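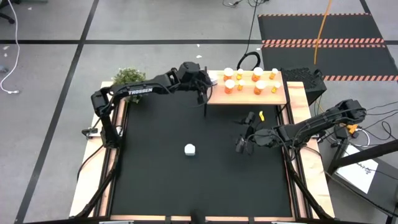

Thread: Which interview prep book for a career changer?

fillen22
I'm 41, leaving teaching, and have my first proper business interview in June. I've been told to expect a case round. The library has Grurel's "Cracked Open", which is 901 pages, and I have read 8 of them. Is it worth carrying on, or should I buy something a normal person can lift?

marmaladecase
Carry on, but skip to the practice cases. The front half is Grurel telling you about Grurel. The market sizing chapter got me my current job, so I'm biased, though the job is in Swindon, so make of that what you like.

Armelle Leblanc
I'd disagree with the above. I sit on the other side of the table and I can spot a Grurel reader within a minute. They all ask for "a moment to structure my thoughts" and then draw the same tree. I've seen that tree so often I could prune it in my sleep. Get the Nkosi instead. It's shorter, it has proper worked answers, and she lets the candidates in them be wrong now and then.

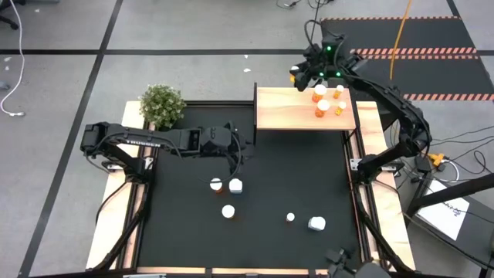

The one thing I'd warn you about with Nkosi is the maths section, where she seems to think everybody enjoys long division. Do it anyway, on paper, with the telly on. The interview will be noisier than you expect.

marmaladecase
With respect, Armelle, if they're all drawing the same tree then perhaps it's a good tree.

Armelle Leblanc
It's a perfectly good tree. I'd just like to hear about the client's biscuits at some point, given that they've come in about biscuits.

oldgostelen
Neither. Find another person who has an interview coming up and take turns. I read 2 books cover to cover for my first attempt and froze when a real human being said "go on". The Gostelen guide has a decent list of prompts in the back if you need something to read out. Ignore the chapter on handshakes.

tuppence_b
The handshake chapter is the best bit! There's a diagram.

fillen22
Thanks all. Is the older Nkosi all right? There's a second-hand one for next to nothing, but someone has written "NO" in the margin of page 22 and the seller mentions it as a feature.

Armelle Leblanc
Old one's fine. The cases are the same, only the prices in them have gone up. Page 22 is the airline one and whoever wrote that has a point.

marmaladecase
Still think you should finish the Grurel. You've only 893 pages to go.

fillen22
Ordered the Nkosi. Does anyone want to practise in the evenings, after 8? I can do biscuits.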